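27 Jan 2018

ok quick one before bed, I have work early. Rumble weekend!! I say this every year but it's the only show I still clear my whole evening for. The big one on TV, yes, but mostly I want to talk about the local card because I finally went back.

Tesard Wrestling, at the Cuvolico hall out by the highway. First show for me since April. Two hours late getting started, ring crew had trouble with a turnbuckle I think? Didn't matter. Crowd was loud the whole time. Sign at the door said a paid attendance of 3,331 for last year, all shows combined, and good for them.

Best match was the tag title one, easy. The Wirico Brothers (not brothers) against two guys in green I'd never seen before. Nearly 11 minutes and they never slowed down. The hot tag got the biggest pop of the night. Then a dumb finish, ref bump, belt shot, you know the one. I'd of booked it clean. You've got new guys the crowd wants to cheer for, let them lose straight up or let them win.

Main event was El Khatib vs the champ, no DQ. Slow first half. Lots of headlocks for a no DQ match?? Picked up once they went to the floor. El Khatib does this springboard elbow that should not work for a man his size and I yelled like a kid.
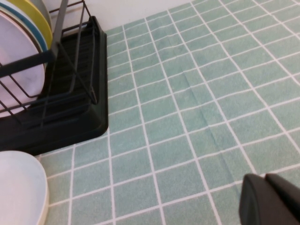

*Plates in the rack.*

Rumble stuff, fast. I'd like a winner who hasn't had the spot before. I don't want another part timer coming in at number 30 to throw out six people who work every week. One surprise old timer is fun, five is a reunion. And please give teh midcard guys more than a minute each, half of them only get this one night to look strong.

Women's Rumble is the one I'm most excited for, first ever. Hoping it gets real time and isn't rushed.

Snacks: wings, the good chips, that's it. Phone goes in the other room so I don't get spoiled, my feed runs ahead of my stream every single time.

Will try to post thoughts after. Next Tesard show isn't up on their page yet, if anybody has a date leave it in the comments.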